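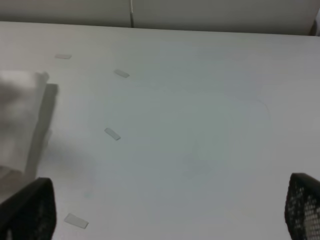 One reader of the previous edition wrote in to say that he had followed Section 6 to the letter, twice, and that his engine still idled like a cement mixer full of forks. Could we please mention, before the part where the air cleaners come off, that the ignition has to be right first?

We could. The ignition has to be right first. If you have not done Section 5, go and do Section 5. Most carburetor trouble lives in the distributor, and it will wait there patiently while you ruin a good pair of carburetors.

6. Setting up the twin Drullinell carburetors

Applies to the 1497 cc engine in race or hill climb tune, with either the original manifold or the Comitz replacement. Owners of the single-carburetor car may skip to Section 7 and enjoy their afternoon.

6.1 Before you start

You will need a flat screwdriver that fits the idle screws properly, two 10 mm wrenches, a depth gauge, an airflow meter and a rag you don't care for. Fill the tank with fresh 93 octane. Fuel left over from September is fine for cleaning brushes.

CAUTION: Float chambers hold more gasoline than you expect and release it all at once. Work outdoors or with the garage door open, engine cold, battery disconnected, fire extinguisher within reach. Within reach means you can touch it.

6.2 Float height

1. Remove the three screws holding each chamber lid. Lift the lid straight up, with its float and needle attached.

2. Turn the lid upside down and let the float rest on the needle under its own weight. Do not help it.

3. Measure from the lid face, without its gasket, to the highest point of the float. The correct figure is 24 mm.

4. If the figure is wrong, bend the brass tab. Do not bend the arm. The arm looks easier to bend, and a great many scrap floats are the result.

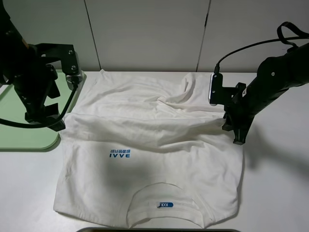 5. Fit a new gasket, part number 2454, and replace the lid. Tighten the screws evenly until snug. The lid is a soft casting and holds grudges.

6. Repeat for the second carburetor. Both must match. Two floats that are equally wrong will run better than one perfect float and one hopeful one, although we would still like you to get them right.

NOTE: Gaskets supplied in the Hà rebuild kit are slightly thicker than ours. They seal well. Measure without them all the same.

6.3 Balancing

1. Reconnect the battery. Start the engine and bring it to full working temperature. Ten minutes of driving does this better than half an hour of standing next to it looking concerned.

2. Switch off. Remove the air cleaners and loosen both clamps on the throttle linkage so that each spindle moves by itself.

3. Back off both idle speed screws until they clear their stops, then turn each one in by one and a half turns.

4. Restart. Hold the airflow meter squarely over the front carburetor and note the reading. Do the same at the rear.

5. Adjust the idle speed screws a little at a time until the readings agree. Turning one up affects the other, so expect to go back and forth. Tea is permitted between attempts.

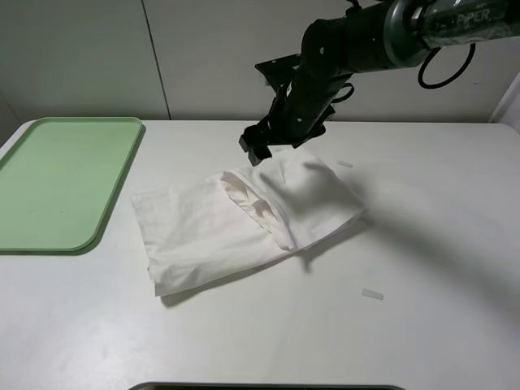
6. Tighten the linkage clamps with the throttles fully closed, then check that both spindles begin to move together. If one leads, loosen and try again. Do not correct it with the idle screws, tempting though they are.

CAUTION: Keep sleeves, scarves and meter hoses away from the fan.

6.4 Idle mixture

1. Turn each mixture screw in gently until it seats, then out two full turns. Gently is meant literally. A forced screw leaves a ridge on its tip and a mixture nobody can set again.

2. With the engine warm, turn the front screw out in quarter turns until the idle speed stops rising. Go back a quarter turn. Repeat at the rear.

3. Recheck the balance. Yes, all of it.
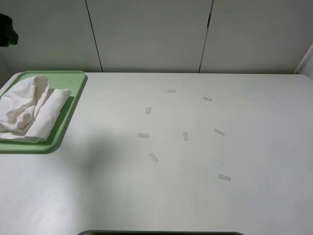

Photo: Plasholm Hill Climb Club

6.5 Road check

Refit the air cleaners and drive the car. It should pull cleanly from low speed in third gear and settle to an even idle when you stop. A flat spot just off idle usually means a weak mixture. Black smoke means the opposite, and the car behind will have noticed it before you.

For events at altitude, including the upper course at Plasholm, see the jet chart in Appendix C. Write your settings inside the back cover, in pencil.

Section revised December 21, 2020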